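Search Kids' Science Stories Type your word here Go

Can a Robot Do Your Chores Yet?

April 2024
By the Vostingate young readers' desk

Let's start with a wish that almost every kid (and almost every grown-up!) has made at some point. You are standing in your room, there are socks under the bed and crumbs on the desk and a cup that has been there since you can't remember when, and somebody has just called up the stairs to ask whether it's clean yet. And you think, wouldn't it be wonderful if a robot did this?

People have been wishing for that robot for a very long time, and lots of clever people are working on it right now. So how close are they? Well, it depends a great deal on which chore you mean, and the answer may surprise you, so get comfortable.

Chores that are easy for machines

You probably have some chore machines at home already. A dishwasher is one. A washing machine is another. They don't look like the robots in cartoons, but they do a job that people used to do by hand, and they do it well. Some homes also have a little round vacuum that bumps along the floor and goes back to its charger when it's tired (it isn't really tired, of course, its battery is just low).

All of these machines have something in common. Each one does one job, in one kind of place, the same way every time. The dishwasher never has to go and find the plates. You carry the plates to it! If you put a teddy bear in there by mistake, it would wash the teddy bear just as seriously as it washes a spoon.

Chores that are hard for machines

Now think about helping in the kitchen. Suppose someone asks you to pour some seeds out of a jar and into a bowl. You would do it without thinking very much. You'd pick up the jar, hold it over the bowl, tip it, and stop when there was enough.

But let's slow that down, the way you might slow down a video of a hummingbird. First you had to find the jar. Then you had to squeeze it hard enough that it wouldn't slip, but gently enough that you wouldn't crush it. Then you tipped it, a tiny bit at first and then more, and all the while your eyes were watching the seeds and your hand was feeling the jar get lighter.

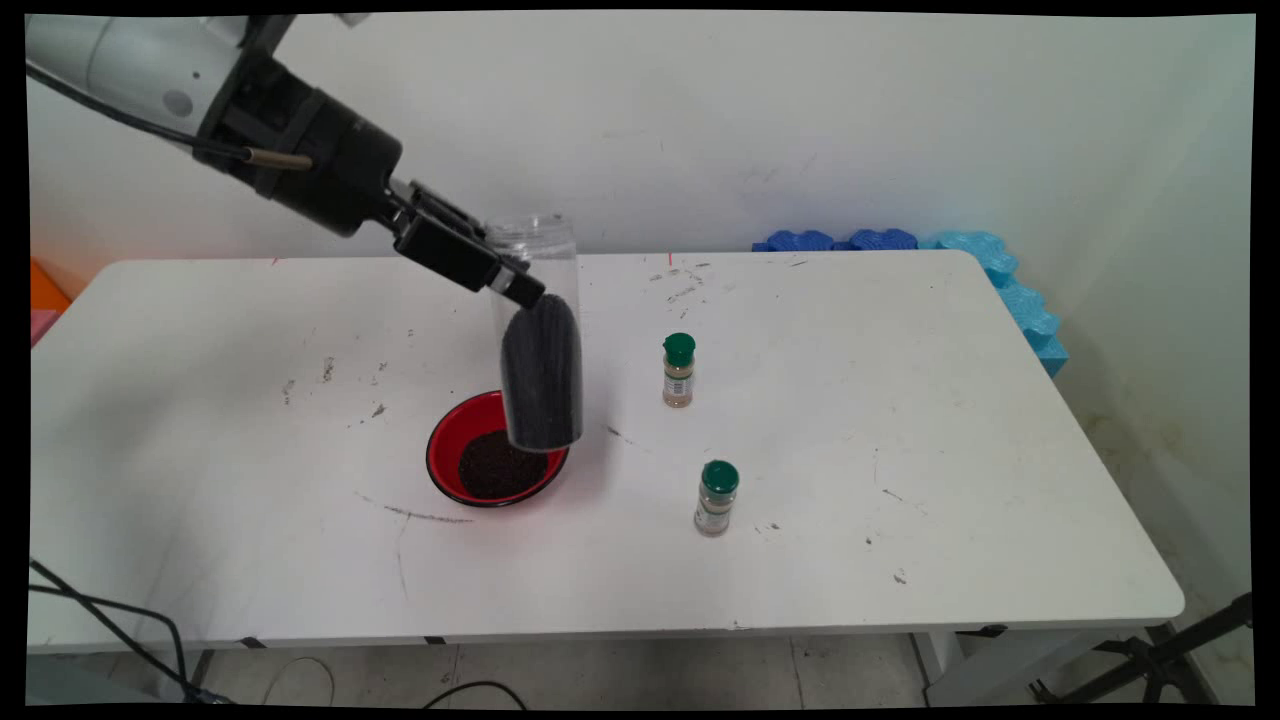

Small, dry things like seeds and rice are tricky to pour. They can sit there quite still while the jar leans over, and then whoosh, a whole lot of them slide out together. Water is tricky in a different way, and honey in another way again. You learned all of this by spilling things when you were little (everybody does), and your brain tucked those lessons away so neatly that you have forgotten you ever learned them.

A robot arm doesn't start out with any of that. It has motors to move its joints, and many arms have a gripper at the end with two fingers that close like a pair of tongs. To see what it's doing it may use a camera, and the camera has to make sense of shiny plastic and clear glass, which can be confusing even for people. Have you ever walked into a glass door? Then you know!

How a robot learns to pour

Imagine a robot workshop called Stonik, where the team would like their arm to learn pouring. One way to teach it is for a person to steer the arm through the job again and again, while a computer remembers every move. After 548 tries with different jars and bowls, the computer has a fair idea of what pouring looks like. After 1,712 tries it should have a better one. That sounds like a lot of pouring, and it is, and somebody has to sweep up afterward.

Then comes the really interesting part, when the person lets go and the arm tries by itself. Perhaps it does fine. Then somebody moves the bowl a few inches, or swaps it for a taller one, and the arm may need more practice.

So, can they do it yet?

Some chores, yes. Some chores, sometimes, on a good day, with a person standing by. And tidying a whole messy bedroom, with all its odd little treasures, is still very hard for a machine, so I'm afraid those socks are yours for now.

Try it yourself

Ask a grown-up for a plastic jar, a bowl and some dry rice. Put a tray under everything. Now pour slowly using kitchen tongs to hold the jar, and then try it again with one eye closed. Which way was harder? Write down what you noticed, and sweep up any rice that got away.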